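How do karate judges pick a winner in kata?

I love kata, and I get asked this all the time! Kata is the part of karate where you fight someone who isn't there. You do a set of blocks, punches and kicks in order, all on your own, while judges watch.

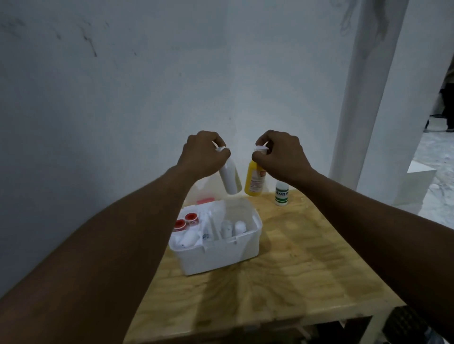
Two bottles, one in each hand.

So what do the judges look for? First, your stances. Are your feet in the right spot, and are your knees bent enough? Then they look at speed and power. A punch should snap out and stop dead — no wobbling! They check your balance when you turn, too, and that's the bit I always found hardest.

At my first contest, the Tetmont Cup, there were 600 kids in the hall and I forgot my last four moves. I just stood there like a lamp post. 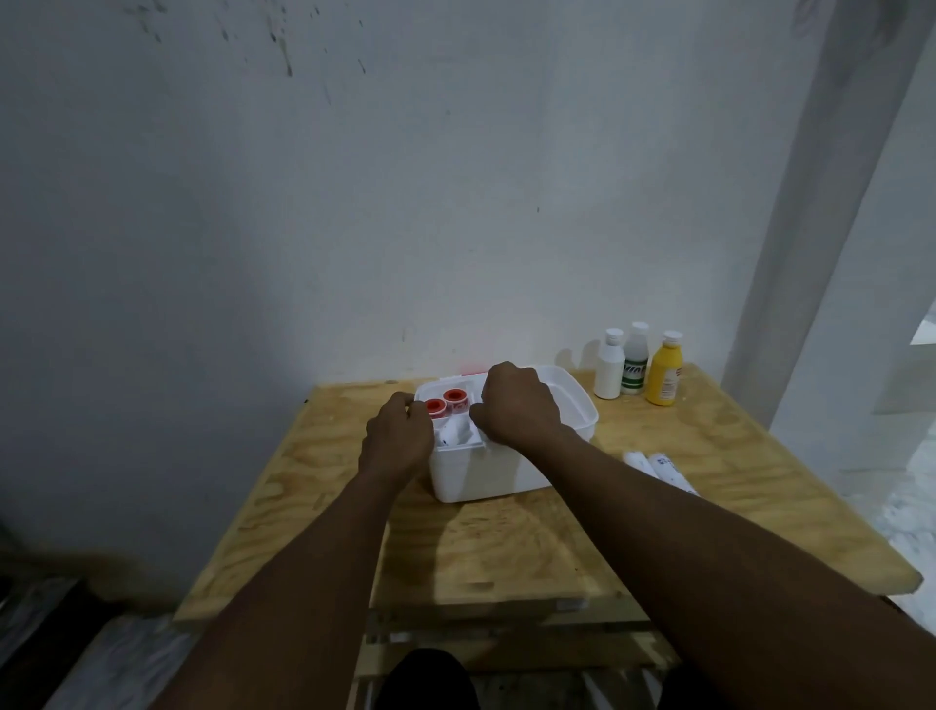 If that happens to you, take a breath and bow anyway. You'll probably lose the round, but good manners count for a lot in karate, and you can try again next time (I did, in November, and I got all the way through).

You might hear a big shout in the middle of a kata. It's called a kiai, say it "kee-eye". It goes with your strongest moves, and you have to do it in the right places.
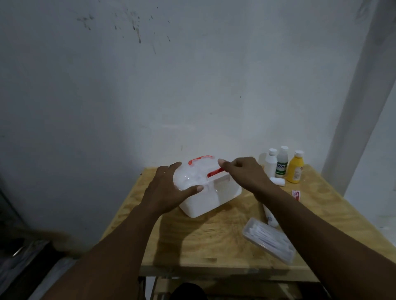 Kao wrote in to ask if a louder kiai gets you more points. Not by itself! It should come from your belly, right as the move lands.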